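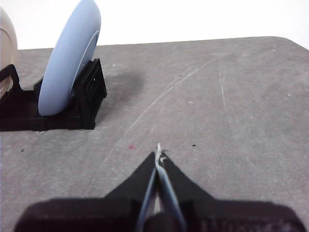
Chapter 5
Choosing and Testing a Tabletop Arm Kit

What you will be able to do after this chapter

Read a kit's specification sheet and pick out the numbers that matter for your job.
Tell the difference between reach, payload and repeatability.
Plan a fair bench trial and write it up so another person could run it again.
Explain how the choice of fingers changes what an arm can hold.

Key terms: payload, reach, repeatability, end effector, compliance, wrist view, fixture, duty cycle

5.1 A robot arm in a box

Up to this point we have treated the robot arm as a set of joints and angles. You have worked out where the gripper goes when the elbow bends, and you have seen how much a small error at the shoulder grows by the time it reaches the fingertips. Now comes the part many students look forward to most - getting hold of a real one!

Small arms used to be hard to come by. A school or workshop that wanted one had to buy a used industrial machine, find floor space for it, and put a fence around it. Tabletop kits have changed that. You can clamp one to a bench, plug it in, and have it picking things up before lunch. They are slower and weaker than their factory cousins, but the ideas inside them are the same, and a weak arm is a very good teacher. When a big machine is off by a millimeter it may just push its way through. A little one stalls, or slips, or drops the part, and you get to find out why.

Throughout this chapter we will use one product as our running case: the Ernis kit, sold by Clondeo for classrooms and small shops. We chose it since it is fairly typical of its class, and because it comes with enough documentation for us to check the maker's claims one by one. We will also look at the Pliten finger set, an add-on that replaces the standard fingers. You don't need to own either one. Any arm of similar size will do for the exercises, and the data tables at the back of the chapter let you do most of the work on paper.

5.2 What comes with the kit

The Ernis ships partly built. The base, shoulder and elbow arrive as one unit. The wrist and gripper come separately and bolt on with four screws. There is a power supply, a controller with an emergency stop button, a bench clamp, and a small camera that mounts at the wrist and looks out past the fingers. The software runs on an ordinary laptop.

Two things in the box deserve more attention than they usually get.

The first is the clamp. An arm is only as steady as whatever it is attached to. If the bench rocks, the gripper rocks too, and by a larger amount, because it is farther from the floor. In our first week with the kit we blamed the elbow motor for a wobble that went away completely once we tightened the clamp.

The second is the wrist camera. A wrist view moves with the gripper, so the fingers always appear in the same part of the picture while the rest of the world slides past. That takes some getting used to. A part that seems to drift left may be sitting perfectly still while the arm swings right. On the other hand, a wrist view is wonderful for the last few centimeters of an approach, just when a camera across the room would have its view blocked by the arm itself.

There is a catch. With a single camera, near and far are easy to confuse. Something small and close can take up as much of the picture as something large and distant. Shadows help, and so does having an object of known size in view. We will come back to this in Section 5.6, where you will calibrate a camera using a printed grid.

5.3 Reading the numbers

Every kit comes with a specification sheet, and every specification sheet is written by someone who would like you to buy the kit. That doesn't make it dishonest. It does mean you should ask how each number was measured.

Payload is the heaviest load the arm can carry. The Ernis is rated at 300 grams. Ask where in its range that holds. With the arm folded in close, the motors have an easy time. With the arm stretched straight out, the same load pulls on a much longer lever, and the shoulder has to work far harder. A careful maker quotes payload at full reach. If the sheet doesn't say, assume the kinder case was used and test the other one yourself.

Remember also that whatever you bolt to the wrist counts against the payload. Heavier fingers leave you with less to lift.

Reach is the distance from the base to the farthest point the gripper can get to. It is a single number standing in for a complicated shape. Most arms can't reach the area right beside their own base, and many can reach a far point from only one direction. A sketch of the workspace, seen from above and from the side, will tell you more than the number does. Draw one before you place anything on the bench.

Repeatability tells you how closely the arm returns to the same spot when you send it there again and again. The Ernis sheet claims 2 millimeters. This is a different thing from accuracy, which is how close that spot is to the one you asked for. An arm can be very repeatable and quite inaccurate, landing in the same wrong place every time. For many jobs that's fine! You measure the offset once, correct for it in the program, and carry on.

Duty cycle is the share of time the arm can work before it has to rest and cool. Small motors get warm quickly. If you plan to run a demonstration all afternoon, look for this figure first.

5.4 Fingers matter

Students tend to spend their time on the arm and treat the gripper as an afterthought. We'd like to talk you out of that habit. The arm brings the gripper to the part, but everything that happens next is up to the last few centimeters of plastic.

Consider three things you might ask an arm to hold. A block has flat, parallel sides and will sit happily between flat fingers. A disc standing on its edge is trickier. It can be gripped across its thickness, but if the fingers come in a little off square, it will pivot. A thin strip is harder still. The gap between closed fingers has to be very small, the strip may bend on the way in, and there is very little surface to hold on to.

The standard Ernis fingers are broad and padded. They did well with blocks and foam balls in our trials and poorly with anything thin. The Pliten fingers are tapered, so they can get into tighter spaces, and their inner faces meet along a narrow slot. With those fitted, strips became possible. We gave up some holding power on larger parts, and that is a fair trade if thin parts are your business.

Padding brings in an idea called compliance, meaning how much something gives when pushed. A compliant finger forgives small errors in position. It also lets the part shift slightly under load. Stiff fingers hold a part just where it was gripped, and punish you if that was the wrong place. There is no best answer here, only a best answer for a given part.

Then there is the question of what holds the part before the gripper gets there. Anything that keeps a workpiece in a known position is called a fixture, and a simple stand or holder can turn a nearly impossible pick into an easy one. If your arm keeps missing, look at the fixture before you rewrite the program. It's quicker - and often cheaper, too.

5.5 Planning a fair trial

Suppose a small workshop called Cosgrove wants to know whether an Ernis could load thin plastic strips for one of its benches. The wrong way to find out is to try it a few times and see how it feels. People remember the good runs, especially when they've just unpacked something new.

A fair trial starts with a sentence that says what counts as success. For Cosgrove we might write: the strip is picked up, carried across the bench, and released inside the marked area, with no help from the operator. Write that sentence down before the first run and don't change it afterward.

Next, decide what will stay the same. Lighting, bench height, strip size, arm speed and starting position should all be recorded. Then decide on the one thing you will change. In this trial it is the fingers, standard against Pliten. Alternate between sets in short batches, so that a warm motor or a slipping clamp doesn't count against only one of them.

Keep every result, including the runs you'd like to forget. When a run fails, note how it failed. A strip that was never gripped and a strip that was dropped halfway both score zero, but they call for very different repairs.

Try it yourself

Take a strip of card and a pair of kitchen tongs. With one eye closed, pick the strip up from a flat table, then from between two books that hold it upright. Write down what went wrong on your first attempt at each. Keep your notes handy, as you'll use them in Section 5.6 when we set up the wrist camera.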